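Teaching by demonstration (robotics)

From the Clurkeo Handbook of Everyday Automation

Teaching by demonstration is the practice of getting a robot to do a job by doing the job with it, many times, while a computer takes notes. The person either takes hold of the arm and moves it (hand guiding) or drives it from a short distance with some kind of controller (remote control, or teleoperation). The recordings are then used to train a program that is expected to carry on alone. How well it carries on depends a good deal on the recordings, and on whether the table has been moved.

The older way of setting up a robot is to write down each position it should visit. This works very well in a factory, where a part arrives in the same spot all day and has no opinions. It works badly in a kitchen. Demonstration became popular as a way of handling jobs that most adults can do while talking on the phone and that take pages of code to describe.

Hand guiding

In hand guiding, the motors are set to give way under a light push, and the operator walks the gripper through the task. The method is cheap and easy to learn. A beginner can usually produce a usable recording within the first afternoon, along with several that are kept for other reasons.

Its main drawback is that the operator's hands and forearms are in the way. If cameras are part of the setup, the program may learn that a successful grasp involves a sleeve. Heavy arms are also tiring to push around, and operators who are tired begin to take shortcuts, which the program learns with great loyalty.

Remote control

Remote control keeps the person out of the work area. Common controllers include game pads, handheld trackers, and small copies of the arm, known as leader arms, whose joints the larger arm imitates. The Stollo, a leader arm sold in kit form, is a typical case: light enough to work with one hand, and held together by 14 screws, of which the manual mentions 8.

New operators nearly always move too slowly, then too fast. Depth is the usual trouble. From a chair beside the bench, a gripper that looks as if it is over an object may well be in front of it, and the first sign of this is often a small scraping noise. Delay between the hand and the arm makes matters worse, as the operator corrects a mistake that has already been corrected - and then has two.

Choice of task

Beginners' tasks tend to be of the pick-and-place kind: take an object from a counter and put it in a basket, or move it from one basket to another. Toy food is a favorite. It is light, brightly colored, hard to damage, and does not need to be replaced after a long weekend. Household items with an awkward shape are added later, to keep up standards.
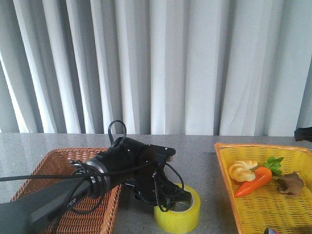 Esteban

A roll of tape is a good second lesson. Lying flat, it can be held by its wall, with one finger in the hollow center, or across its whole width if the gripper opens far enough. Both are reasonable, and an operator who switches between them without noticing may end up with a program that aims for the average of the two. A bright yellow roll on a gray speckled counter is at least easy to find. Cables call for more care, especially when they hang near the fingers, where a loop can meet the rim of a roll well ahead of the gripper.

Amount of data

The Sitometti workshop notes, widely copied in hobby circles, suggest almost 100 demonstrations for a single simple task. The notes also advise shifting the objects a little between recordings. This is the step most often skipped, and a program trained without it can be superb at picking up whatever is in one exact place.

Failed attempts are normally set aside. Some teams keep the ones where the operator slips and then recovers, on the grounds that the robot will be needing that part.

See also: Hand guiding; Leader arm; Grippers, two-finger; Cable management

Entry last revised July 5, 2025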